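So I finally caved and paid for a month of Skeveo, the kitchen simulator that my whole feed has been going on about since September. If you missed it, it's a pack of ready-made kitchens you load up so you can drive a robot arm around in them before you let it anywhere near your own cupboards. The starter pack is $200, the full one is $400, and I went for the cheap one (of course I did).

Setup was easier than I feared. I had Odia, their little control app, talking to my gamepad before my coffee was gone, and then I lost most of an evening just poking at kitchens. The wrist view is where I spent my time. You get it in its own window, and everything leans when the arm leans, so my first few tries at lining up with a cabinet knob were a mess. I kept pushing left when I wanted up! It does get better once your thumbs catch on.

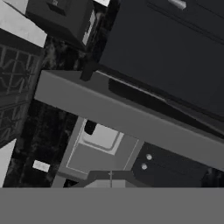

I also turned the gripper speed way down, and I'd tell any beginner to do the same. The default is set for people who know what they're doing. At the slow setting I could creep in under a counter and back out again without swearing at the screen.

Looks are a mixed bag. The kitchen I used most is very gray, and I got a bit tired of it. The stone has a nice cloudy pattern and the shiny black bits pick up reflections really well, but I'd love a yellow wall or a bowl of lemons or something. Gion Leitner over at Mestdale told me the full pack has more color in it, so maybe that's what the other $200 buys you.

Support was good. I wrote in with a dumb question about saving camera settings and had an answer in my inbox the next morning - a proper one, with steps. The manual could use that same person, frankly, as the chapter on drawers just stops.

Would I keep paying? I think so, for a couple more months anyway. I still want to try the Tuominen add-on with the narrow galley kitchens, and my drawer pulls are terrible.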